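4.3 見学会での実演準備(卓上作業)

本節では、Lulteo を見学者の前で動作させる場合の手順を示す。設置と原点復帰は4.2までに完了していること。

1. 作業台の固定を確認し、見学者側の立入線を台の縁から200 cmの位置に引く。
2. 水を入れた容器を台の中央に置く。水は縁まで満たさないこと。
3. 把持対象の器具は、柄がハンド側を向くように置く。
4. その他の物品は容器の左右に分けて置く。
5. 操作端末で「実演」を選択し、速度を2に設定する。
6. 担当者が非常停止ボタンに手を添えた状態で、開始キーを押す。

注意:ハンドおよび手首部は防水構造ではない。指先より上を水に浸さないこと。水がかかった場合は直ちに停止し、電源を切ってから拭き取る。

注記:速度の設定値は前回の電源断で初期値に戻る。実演ごとに手順5を行うこと。
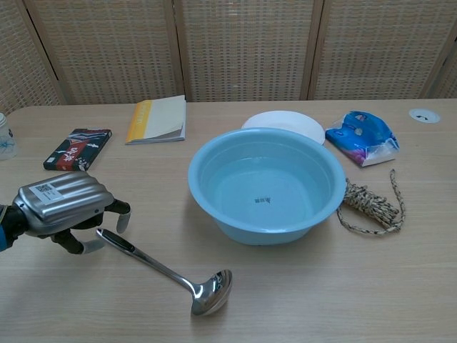 図4-3 卓上作業の実演(Flenham 見学会)。ハンドの先に柄を向けたレードル、奥に水を入れた水盤。

7. 動作中は立入線の内側に入らない。見学者の質問には停止後に応じる。
8. 終了後、ハンドを待機位置に戻し、容器の水を捨てる。
9. 実演記録票に開始時刻、停止回数、担当者名を記入する。

エラー430が表示された場合は把持対象を検出できていない。器具の向きを直し、手順5からやり直す。再発するときは付録Bを参照のこと。

改訂:2021年12月24日 手順3を追加(Diệp Mạc)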